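How to sort and fold a mixed pile of clothes on the bed

Posted in Home and Laundry by Anqi Fu

When I moved to Jendmont I had no table big enough for folding, so I learned to do all of my folding on the bed. I still do it this way. A bed is wide, it is soft, and in the evening you must finish because you want to sleep in it. My friend Lovisa Rustad asked me to write down the steps for her son, who will have his first own room in May. So I write them for him and for anybody who needs them.

What you need

A made bed with a smooth sheet
One basket or bag for things which need repair
Small scissors
Roughly 15 minutes for one load of washing

Step 1. Prepare the bed

Pull the sheet flat first. If the sheet has wrinkles, you will fold the wrinkles of the sheet in your mind together with the shirt, and you cannot see if the edges are straight. I take a sheet in one color without a pattern. Small things like socks and belts are easy to find on it.

Put the bedding which is already folded near the wall. It needs no more work, and there it does not fall.

Step 2. Make the piles

Do not start to fold immediately. Take each thing from the basket and decide only where it belongs. I make these piles:

Large and light things (blouses, nightgowns, pillowcases)
Trousers and skirts
Small things (socks, underwear)
Strips and loose parts (belts, ties, straps, ribbons)
Things I am not sure about

White clothes go to the head end of the bed, because I fold them last, when my hands know already the movement. You can choose another order, but keep it the same every time.

Step 3. Open the large things fully

Take one large garment and spread it with the front side down. Find the seam on the shoulder or on the waist and pull it straight with two hands. Then smooth the fabric from this seam down to the bottom. Soft fabric goes back into folds very quickly, so do not leave it and begin with another thing.

Fold the left side to the middle, then the right side to the middle. Fold from the bottom up, 2 times. If the garment slips open, the last fold was too short. Open only this last fold and make it again.
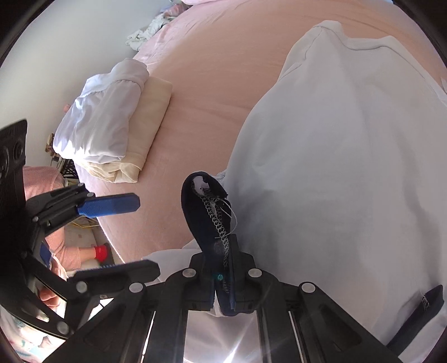
Step 4. The strips and belts

Many people throw the fabric belts in a drawer and later cannot find which dress they belong to. I did this also for years. Now I do it so: hold the belt at one end and let it hang, so that the twist goes out by itself. Look at both sides. One side is usually the nice side, and the other side can show lining or stitching. Lay it flat with the nice side down, fold it in half, and roll it from the fold to the ends. The nice side stays outside and the roll does not become thick.

If there are loose threads at the end, do not pull them. On an overlocked edge one pulled thread can open a long piece of the stitching. Cut the thread short, or, if the seam is already opening, push the thread ends back under the stitches with a thick needle. When this is too much work for now, the piece goes in the repair basket. I empty my repair basket on Friday evening, with tea.

Put the rolled belt inside the folded garment where it belongs. If you do not know which garment, it stays in the pile of things you are not sure about.

Step 5. Blankets and pillowcases

For a blanket, the corners are more important than the middle. Put corner to corner, hold them together, and only then smooth the rest. Fold until it has the width of your shelf. My shelf is from Emik and it is narrow, so I must fold one time more than other people. Measure yours before you decide.

Pillowcases I fold in three by the long side and then in half. They can lie on top of the blanket, and you carry all together to the closet.

Step 6. Put away

Carry the piles in the order in which you want to put them in the closet, the bottom shelf first. Please do not leave the finished piles on a chair "until tomorrow." In my home tomorrow becomes one week.

Next time I will write about fitted sheets. They are more difficult and I am still practicing.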